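Section 4: Fitting the mirror and clearing the top

Before you start, the Divlow vanity must be standing level, with all feet touching the floor. Set the table within 2 inches of the wall. The mirror is packed in the carton marked 875.

1. Lay the mirror face down on a blanket and remove the corner wraps.

2. Screw the support post to the back of the mirror using the two short bolts. Tighten by hand only.

3. Lift the mirror upright and lower the post into the bracket at the back of the table. Two people are needed for this step.

4. Finish tightening the bolts with the hex key.

CAUTION: Do not lift the mirror by the carved edging.
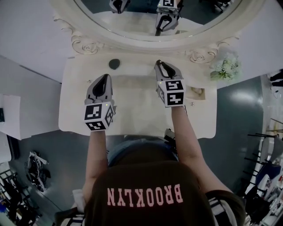

Fig. 289. Working at the vanity top, oval mirror at the back.

5. Sit at the table and check that you can reach the base of the mirror without leaning on the front edge. Move the stool closer if needed.

6. Wipe the top with a soft damp cloth, following the curve of the front edge, then dry it.

Note: Keep nail polish remover off the painted finish. Marks can be touched up with Breven white, sold separately.

For missing bolts, see Section 7, Spare parts.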